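Pince portative Fleltier : équiper une équipe pour la collecte de démonstrations à domicile

Vekow, décembre : page mise à jour pour les commandes de janvier

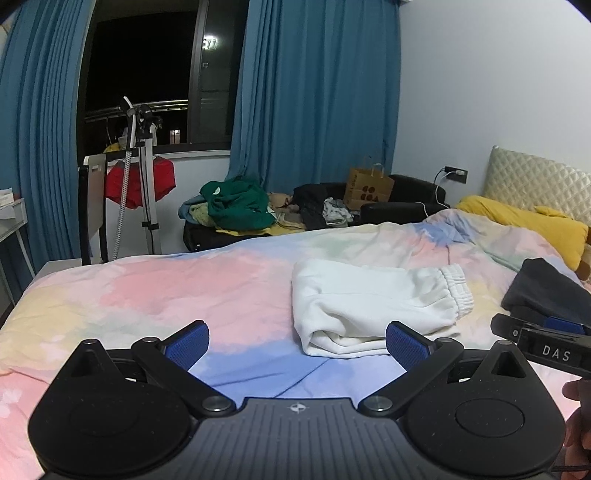 Le linge reste le meilleur banc d'essai que nous connaissions pour une pince tenue à la main, et c'est par lui que nous conseillons de commencer quand on prépare un budget. Un tissu se froisse, glisse, cache sa propre épaisseur, change de forme dès qu'on le soulève. Une pince qui s'en sort bien sur un pantalon plié s'en sortira très correctement sur une boîte ou un gobelet, alors que l'inverse est loin d'être garanti !

La Fleltier est notre pince portative à deux doigts, pensée pour enregistrer des gestes humains directement dans le format du robot qui les rejouera. Pas de bras à installer, pas de cellule à sécuriser : on arrive avec une mallette, on branche, on travaille. Ce qui nous plaît le plus, c'est la rapidité avec laquelle une personne qui n'a jamais touché à la robotique prend le coup de main (et le plaisir visible qu'elle y trouve, il faut le dire).

Ce que contient le lot de base

Pince Fleltier, main droite ou main gauche
Jeu de patins souples, montés
Jeu de patins de rechange
Câble de liaison et attache de poignet
Boîtier d'enregistrement Dritavby avec son alimentation
Mallette rigide à mousse découpée

Le lot double ajoute la seconde pince et un boîtier à deux entrées. Pour le pliage, l'habillage d'un lit ou le rangement d'une penderie, prenez-le d'emblée. On peut certes ramasser une chaussette d'une seule main, mais un drap, un pull ou un pantalon à taille élastique demandent presque toujours de tenir d'un côté pendant qu'on rabat de l'autre. Les équipes qui ont commencé avec le lot simple nous ont souvent recommandé la deuxième pince en cours de projet, avec un boîtier à échanger au passage. Autant s'éviter cette dépense.

Combien de lots prévoir

Notre repère, pour une première campagne chez des particuliers : 3 lots doubles, dont un en réserve. Avec cela, deux opérateurs travaillent en parallèle et une pince en révision n'arrête personne. Comptez environ 60 minutes d'enregistrement utile par demi-journée et par opérateur, le reste passant dans la mise en place, le transfert des fichiers et les pauses. Le poignet fatigue plus vite qu'on ne le croit, et les gestes d'une main fatiguée se voient dans les données.

Postes à ne pas oublier dans le budget

Les patins. C'est le seul vrai consommable. Sur du coton ou de la maille ils durent longtemps, sur du carton ou du bois brut beaucoup moins. Ils se changent sans outil.

Le stockage. Prévoyez un disque par opérateur et un second pour la copie du soir. Les boîtiers Dritavby ne conservent que la journée en cours.

Les câbles. Un câble de rechange par lot, toujours. C'est la pièce la moins chère de la mallette et celle qui arrête le plus souvent une séance.

Le nettoyage. Le linge peluche, et les coques noires mates montrent la moindre poussière. Un pinceau souple et un chiffon microfibre suffisent ; évitez l'air comprimé près des axes.

La formation. Une demi-journée est comprise pour toute commande à partir du lot double. Elle se fait chez vous, sur vos propres objets, et c'est de loin la partie du métier que nous préférons.

Choisir ses lieux

Une vraie chambre habitée vaut mieux qu'un plateau trop propre. Couvre-lit à motifs, couleurs proches entre elles, vêtements en tas, rideaux, lumière du plafonnier le soir : tout cela enrichit un jeu de données, et un robot domestique le rencontrera dès son premier jour. Vérifiez simplement qu'une prise est accessible et qu'il reste la place de tourner autour du lit. Nous fournissons une fiche de repérage d'une page, à remplir avec l'occupant.

Compatibilité

La Fleltier exporte vers la suite Semeniuk sans conversion. Pour les autres chaînes de traitement, un module d'export ouvert est livré avec le boîtier, documentation en français comprise. L'écartement des doigts se règle au logiciel, ce qui permet de reproduire la course de la pince que vous monterez plus tard sur votre bras.

Délais et location

Expédition sous 20 jours ouvrés pour les lots simples et doubles. La location existe aussi, par période de 3 semaines, mallette complète et patins neufs à chaque départ. Beaucoup de laboratoires commencent ainsi, et le montant de la première location est déduit en cas d'achat.

Pour un devis, indiquez-nous le nombre d'opérateurs, le type d'objets manipulés et la main dominante de chacun.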